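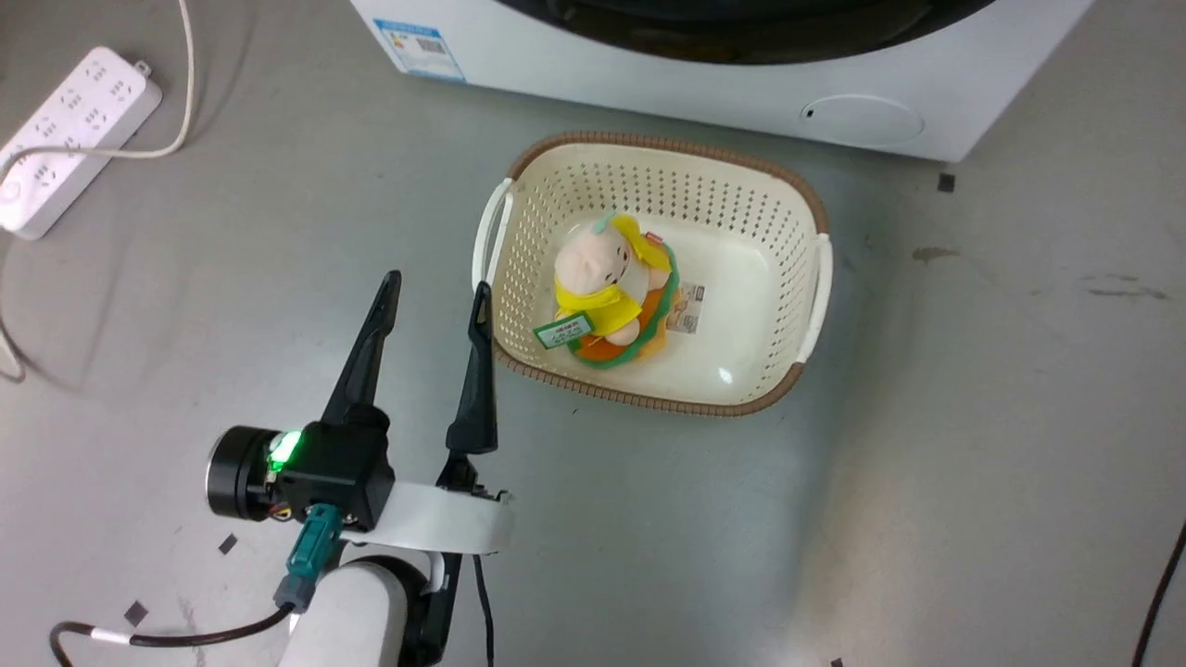

The first visitor to speak at the Memaser open day said that she had expected it to be faster, and could they please start it again, as she had looked away and did not think she had missed anything.

She had a point, and this chapter begins with it. Most people meet robots in films or in short clips, where the dull stretches have been taken out. A student who attends a live demonstration gets the dull stretches back. They are where most of the engineering is.

Chapter 4
Watching a Robot Work

The open day was held on February 20, 2024, in a long room on the Zallgate site. Memaser makes arms and grippers for household tasks, and the task on show was tidying: picking up soft things, putting them in baskets, taking them out again. A basket on the floor with a plush toy in it does not look like a research problem. Any three-year-old can empty one, usually when asked not to.

Consider what the arm has to settle before its two fingers close. It must decide where the toy ends and the basket begins. It must choose a place to take hold, on an object that has no flat sides and will change shape when squeezed. A tag may be the easiest part to pinch and the worst part to lift by. The basket walls limit the angles from which the gripper can come in, and they are perfectly capable of being picked up by mistake.

The program handed out at the door promised "effortless tidying in a real home setting." The timetable under it allowed 11 minutes per attempt. Readers will learn more from the second statement than from the first, and we recommend the habit of turning brochures over.

Visitors' questions went into a notebook, and we have borrowed several of them for this chapter. One asked whether the arm knew what a toy was. Another asked what would happen if the basket were moved a little to the left. A third asked when lunch was. The first two are taken up in Sections 4.1 and 4.2.

Section 4.3 introduces the Bhardwaj sheet, a one-page form for recording what a machine does during a demonstration, including the pauses, the retries and any help from a human hand. Section 4.4 applies it to a second visit, made in June to the Eltent warehouse, where the arm was quicker and the coffee was worse.

Before reading on, write down how long you think it should take a robot to lift one soft toy out of a basket. Keep the paper. You will need it for the exercises at the end of Section 4.3.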